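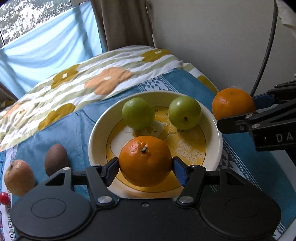

An orange and a white bowl with a yellow inside.

Ulura Token Fruit Fly Trap
Stoneware base, stoneware lid, no visible cartoon flies
In stock in Whitfield White and Brotitz Brown

Overview
Care & Refills
Shipping
Reviews

Fruit flies have been sharing kitchens with people for as long as there have been kitchens, and they have never once offered to help with the dishes. They come in on the bananas, or under the back door, or up from that drain you meant to deal with in the spring. You see one on Sunday. By the middle of the week they have a local government.

The Token is a small covered pot that you fill with cider vinegar and a drop of dish soap. The flies go in through the lid and, as a general rule, stay. There is no battery, no light, no fan and no app. If you have read this far hoping for an app, the lamp section of our store may be more your speed.

Why a pot?

Tamsin Gallagher designed the Token after a long summer of jam jars with plastic wrap stretched over the top. The jam jar method works perfectly well, and we say so at some risk to our own business. The trouble is that it looks like a jam jar with dead flies in it, and it sits on your counter for weeks being exactly that. Guests notice. Guests are polite about it, and that may be worse.

Her first versions were glass, which did nothing for the guest problem. The next ones were stoneware with a flat lid, and vinegar got all over the counter whenever anyone bumped them. The lid you can buy now is dished, with a raised lip around each hole, so a knock sends the liquid back down where it came from. A real shove will still tip it over. It's a pot.

What's in the box

Your Token arrives as two pieces, base and lid, wrapped in paper. There is also a printed card with the filling instructions, which are the same as the ones on this page but harder to lose in a browser tab. Vinegar and soap are not included. You have them already, behind the thing you never use.

Details

Material: glazed stoneware, unglazed foot ring
Capacity to fill line: 4 ounces
Lid: dished, lift-off, with raised lips around the holes
Glazes: Whitfield White (glossy), Brotitz Brown (matte)
Dishwasher: yes, both pieces, top rack
Microwave: it would survive, but please think about why you want to
Scent: vinegar, mild, gone when you empty it

Filling and placing

Pour in cider vinegar up to the line on the inside wall. Plain white vinegar will catch the odd fly with low standards, but cider vinegar smells like fruit going off, and that's the whole sales pitch as far as your visitors are concerned. A splash of old red wine works too, if you live in the kind of house where wine gets old.

Add one drop of dish soap and stir gently. The soap breaks the surface so that a fly landing on it goes under. Skip it and you are running a bar.

Set the lid on and put the Token near the trouble: beside the fruit bowl, next to the recycling, by the sink. Keep it out of a draft. An open window directly behind it carries the smell outdoors, where it will be appreciated by flies you hadn't met yet.

Change the liquid when it looks cloudy or when you can no longer bring yourself to lift the lid. In warm weather that's likely to be weekly. Pour it down the toilet instead of the kitchen sink, rinse both pieces with hot water, and start over.

What it won't do

The Token catches adult fruit flies. It does not catch the eggs, and those are on the soft peach at the bottom of the bowl. Take out anything that is leaking or has gone wrinkled. Rinse the bottles before they go in the bin. Wipe up under the toaster, where we are not accusing you of anything.

It also won't do much about fungus gnats, the small dark things that drift around houseplants looking lost. Those live in damp potting soil and want sticky cards and less watering. Drain flies, the fuzzy ones that sit on the bathroom wall, need a stiff brush and a clean drain. We get a certain number of returns from people with drain flies. We take them back, the pots that is.

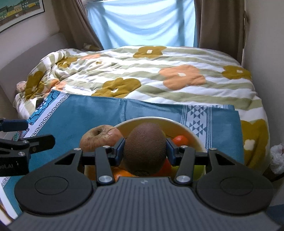

Should I keep my fruit in the fridge while I'm using the trap?

Ripe fruit is better off in the fridge until the flies are gone, because it leaves them fewer places to lay eggs. Fruit that still needs to ripen can stay out under a mesh cover or a clean dish towel.

Glazes

Whitfield White is a shiny, slightly warm white that goes with most counters and shows every drip. Brotitz Brown is matte and forgiving, and it's the one we would buy if we were the sort of people who leave a trap out all year. We are. It's next to the kettle. Both are food safe, and in the off season a surprising number of owners use theirs for salt. We would suggest a very good wash first, and perhaps not mentioning it at dinner.

The glaze pools a little around the lips on the lid, so no two are quite the same. Small specks in the brown are part of the clay. Small specks in the white are also part of the clay, unless they move.

Care

Vinegar won't harm the glaze. Scouring powder will dull it over time, so use a soft brush in the holes. If the foot ring feels rough on a nice wood counter, rub it on a sheet of fine sandpaper for a minute or stick on a felt pad. If you drop the lid, we sell lids on their own. We introduced this after a December in which what seemed like everyone dropped the lid.

Shipping and returns

Orders placed before noon on a working day normally go out the same afternoon. You have 30 days to send your Token back for a refund, in any condition short of full. We do mean this. Please empty it. The returns desk is one person and she has been through enough.

Pots broken in the mail are replaced free. Send a picture of the damage along with your order number, and keep the pieces until you hear from us.

Goes well with

Ulura mesh food cover, large
Ulura drain brush with the bent neck
Token spare lid (state white or brown when ordering)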